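Part 4. Setting up the coat rack corner

I'm assuming you've got the Collado rack out of its box and all the screws are in (if not, back to Part 3 you go!). Now the fun bit – finding it a home. In our room at Filska we went for the window end, with plenty of floor to walk around it.

1. Stand the rack upright where you want it and give the pole a gentle wiggle. If it rocks, turn the leveling foot a little at a time until it stops.

2. Walk a full circle around it with your arms a bit out, like you're putting on a big winter coat. I ask for 600 mm of clear space on every side.

3. Check what's next door. Ours shares the room with a sink and a wooden stand, so I like to keep sleeves well away from the faucet.

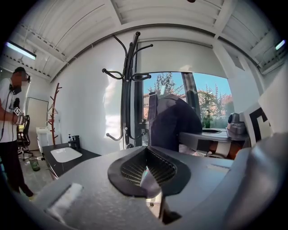
Fig. 7. Black metal rack by the window, sink to the left.

Note: Sunny window? Dark fabrics fade faster than you'd think, so I pull the shade on July afternoons.

4. Load the lower hooks first. Bags and heavy coats go down there, and then you work your way up, swapping sides as you go.

5. Save the top hooks for light stuff – scarves, caps, a thin cloth. Pinch the fabric in the middle, lift it up in a soft fold and drop it over the curl of the hook. Silvia Kováčik hangs hers by the label, but I find labels tear.

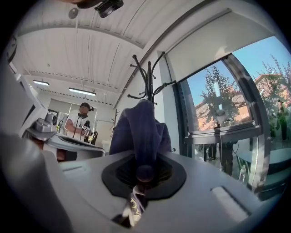
Fig. 8. Navy cloth pinched into a fold, rack behind.

Caution: Please don't hang everything on one side! A lopsided rack can tip, and the metal hooks are hard on shins and floors.

6. Wiggle it once more now that it's loaded, and tighten the center bolt if you feel any play.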